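Hasomlow method

The Hasomlow method is a way of teaching robot arms to pick up household objects from recordings of people doing the job with hand-held grippers. It was put forward by Jelle Van Wijk and Jinfeng Duan and is named after the software used to process the recordings. Supporters regard it as a cheap route to training material from ordinary homes. How well it works outside the homes where the recordings were made is disputed.

Reported result

The authors trained a policy on 453 recordings and reported a success rate of 54 per cent on sorting tasks in rooms the system had not met before. The figure is often repeated without its conditions. A grasp counted as a success if the item left the surface at all, even if it was dropped before reaching a tray or plate. The new rooms numbered 2, both in the same building.

A later attempt by the Willems group used the same software with 13 recordings held back for testing. It found no clear gain over Jisis, an older baseline, on round fruit, and did not test leafy vegetables.

Recording conditions

Sessions take place in lived-in rooms, with fruit and vegetables set out on whatever surface is available. Critics have asked whether shiny, creased coverings help a policy cope with variety or merely teach it one odd background.

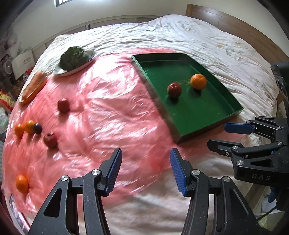
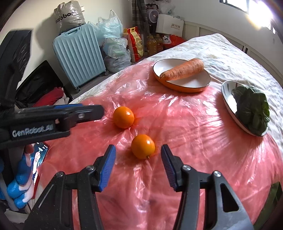
Fruit on plastic sheeting spread over a bed, with blue-padded grippers.

Criticism

The main complaint is that the person holding the gripper does most of the hard work, choosing the angle and correcting slips by eye. Duan has replied that these corrections are what the policy is meant to learn. No comparison with and without them has been published.

See also

Jisis
Nillano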